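Drellar @drellar

I have now read the whole of the Pitkänen estate file, and I would like my Friday back.

12 replies · 53 likes

For those who don't live in Sokport and have been spared: an elderly couple, married 65 years, died within a month of each other. They left a house on the hill, a small boatyard called Lunus, and two wills. The wills do not agree. Neither do the children.

The first will splits everything evenly among the four of them. The second will, signed three years later, gives the boatyard to the youngest and the house to the other three, "to share in good spirits." I have rarely seen a phrase do so much damage.

You can't share a house in good spirits. You can share a pizza in good spirits, once, if somebody else is paying.

8 replies · 65 likes

The two oldest say the second will is no good. Their lawyer argues that their mother was unwell when she signed it. The youngest has produced a birthday card their mother wrote that same week, four pages long, correcting the grammar in the card he had sent her.

I'm no judge, but that sounds pretty well to me.

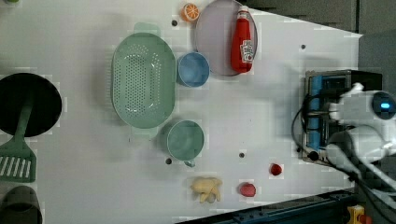

The hearing on Tuesday was meant to deal with the boatyard. It spent most of the morning on the kitchen. There is a list attached to the file, and the list is where families go to lose their minds. A boatyard is just a number with a crane on it, but everybody remembers who got yelled at over which serving dish. I could hand these four a round plate with a ketchup bottle lying on it and a light blue cup, and by lunch there would be two lawyers on the plate and a sworn statement about the cup. The ketchup would be held in trust.

4 replies

Real entry from the list: "One soup pot, claimed by all." One! Claimed by all! Put it on the family crest.

Another real entry: "Clock, not working, sentimental." Same.

The court has so far been asked to rule on the clock, the pot, a rug that one side calls an heirloom and the other calls "the dog's," and whether a freezer counts as furniture. The freezer question took longer than the boatyard did. It has been put off to the end of March so both sides can look into it. I would pay to see what looking into it involves.

Somebody asked what all this costs. The filing I read puts one side's legal bill at 4,000 so far, and that side is the cheap one. The other has brought in a handwriting expert from out of town, plus a second handwriting expert to disagree with a point made by the first. They are on the same team.

17 replies · 53 shares
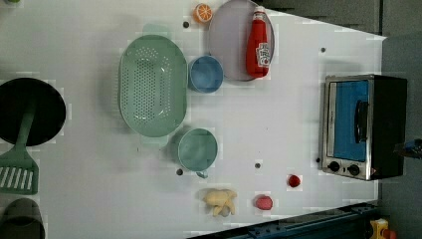

Orange slice, ketchup, colander. Who gets what? Lawyers, start your clocks.

Back to the boatyard, which the judge would also like to get back to.

Lunus has one slip, one shed and a waiting list for winter storage that people in Sokport talk about the way other towns talk about good schools. While the case drags on, it can't be sold, and nobody is allowed to sign for repairs. So the shed door has been tied shut with rope since the funeral, and customers who want their boats have to ask a court.

A man I know only from the ferry line has a boat in there. He has written to both sets of lawyers. One sent him a form. The other sent him the same form with a different logo.

6 replies

People keep telling me the lesson is to make a will. They made two! The Pitkänens were one will over the limit.

If there is a lesson, it may be that you should tell your kids what the thing says while you're still around to be shouted at. My own parents did this over dinner one year. It was awful, my sister cried into the potatoes, and it took 12 minutes.

Yes, I have seen the theory that there's a third will in the freezer. I started that theory. It was a joke, on the courthouse steps, to one person. Please stop emailing it to me as news.

31 replies · 65 shares

Next hearing is about the rug. I'm told the dog will not be called.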